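Sleeves, rings and short tubes: how do you sort yours?
Posted Jul 23, 2022

skalomia_nasrin
Finally tackled the spare parts drawer this morning and I'm having way too much fun! It was five years of white plastic bits, all rolling around together. I pulled the tubes and rings out first, and I love how they look against black.
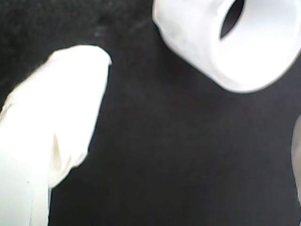
White on black, with the open end tipped up.

My plan is to sort by inside width, then by length. Anybody do it differently?

bodent24
Length first, every time. You can see length from across the room. With width you have to pick the thing up and measure it.

brynhildur_a
Gotta disagree with bodent! Width is what decides if a sleeve fits, and I can trim a long one. I did my whole bench that way in December (153 pieces, don't judge me) and it's still in order. One thing that made it so much easier was working on a dark cloth. White parts on a white counter just vanish, and then you find them with your feet.
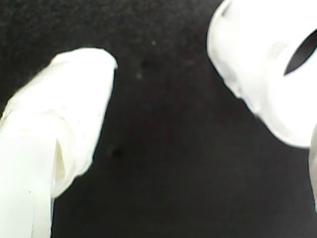 Also give yourself lots of open space between piles. I crammed mine together the first night and had to start over. Little screw-top jars are great for the small rings, and the Nikberg ones stack.

bodent24
Trimming never leaves me a clean edge. I'll stick with length.

skalomia_nasrin
OK, bodent has a point about edges, mine come out wobbly too. But I'm going with width. I got to the frosted ones after lunch and they're my favorites, the rim has a stepped lip inside and it looks like ice!
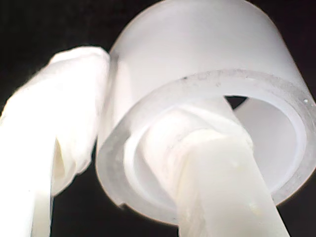 stefanou100
Do you measure the stepped ones at the outer opening or at the lip?

brynhildur_a
At the lip, because the narrowest spot is what has to clear. I write both numbers on the jar anyway.

stefanou100
Great, redoing my labels tonight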